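27 December 2024

Still full of leftovers and still thinking about the folding rig, so I'd better write this down before it all turns to mush in my head.

The short version: Sulemana let go again. I've been calling the two-arm setup Sulemana since July and the name has stuck so hard I put it on the log files. The folding program is Plemer, version 2, and up until this morning I was pretty sure Plemer was the best thing I'd ever written. I still think so! It just has a hole in it the size of a dish towel.

What happened is that run 52 of the morning went along beautifully, first fold done, both arms coming back for the next pick, and then one gripper closed a hair short of the edge. It shut on nothing. The program thought it had cloth. So the other arm, which really did have cloth, lifted and pulled, and the whole towel swung around and went sideways off the blue. Then both arms carried on to the "smooth it down" step, pressing very carefully on bare table. And they pressed hard, harder than I'd ever want with a hand in there. I hit the stop button and then stood there grinning like a fool, because at last I had the fault happening right in front of me, with the logs running.

I've been chasing this one for weeks. It would show up, ruin a fold, and be gone by the time I looked. I had blamed the towel, the light, the Gesach controller board (sorry, Gesach board), and for one whole evening the heating vent.

After coffee I went back to slow mode and took it one move at a time, stopping before every pick to read the numbers off the screen.
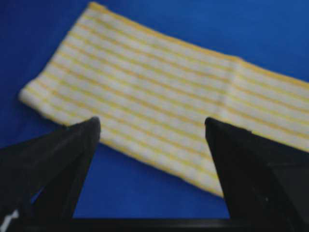
The finger motors report how far they've closed, and Plemer takes "closed far enough" to mean "holding something." With a thick towel that's fine. With thin cloth, the gap left between the fingers when they're holding a single layer is so close to the gap when they're holding nothing that the check is close to a coin toss. I wrote that check back when I was practicing on a bath mat. A bath mat! Of course it worked.

So I pulled the whole log, 1,239 picks, and sorted them by closing gap. I expected two neat humps, one for cloth and one for air. What I got was one fat lump with a shoulder on it. I said "oh no" out loud and then "oh, that's great," because a lump like that explains everything. All those odd folds in the fall, the ones where one corner got left behind, are probably sitting right there in the shoulder.

What I like about this is that the fix might be cheap. The motor current is already in the log and I've never used it. When the fingers have hold of something and the arm gives a small tug, the current ought to climb a bit. When they're holding air it ought to stay flat. I don't need a new sensor for that, just a tug and a look. It'll cost up to 700 milliseconds a pick, and I can live with that. I'm not racing anyone.

The pressing is the part I take more seriously. A dropped towel is only a dropped towel, but an arm that pushes down on a table because it believes a thing that isn't so is a different matter, and I reach in there all the time to straighten the cloth. So before touching the pick check I did the dull job first. There's now a force limit on every downward move, and if either arm hits it, both arms stop where they are and wait for me. I tried it against a block of foam until I was bored and then a few more times. I also moved the stop button to the left side of the bench, where my free hand is. Should have been there all along.

After lunch I put in the tug test, rough as anything, and went back to picks with both arms.
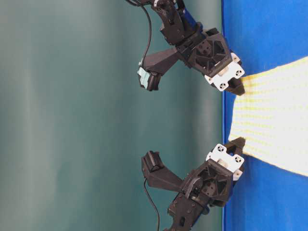 Pornano Bench Diary

The tug needs to be gentle, that's today's other lesson. My first guess was much too strong and it pulled the cloth right out of a grip that had been perfectly good, so for a while I had a test for dropped towels that worked by dropping towels. I cut it down to a quarter and the current still shows a bump. Small, but it's there! I printed the trace and taped it over the bench.

I haven't run enough picks to say it's fixed, and I'm not going to leave it going alone tonight. Power is off at the wall and the arms are parked.

For tomorrow: run the full set at slow speed, tug test on, and log the current for both arms separately (right now they go into one column, silly me). Try the thinnest cloth in the drawer. Make the two arms agree that they both have hold before either one lifts, which should have been rule number one. Check the screws on the left wrist. Buy more foam.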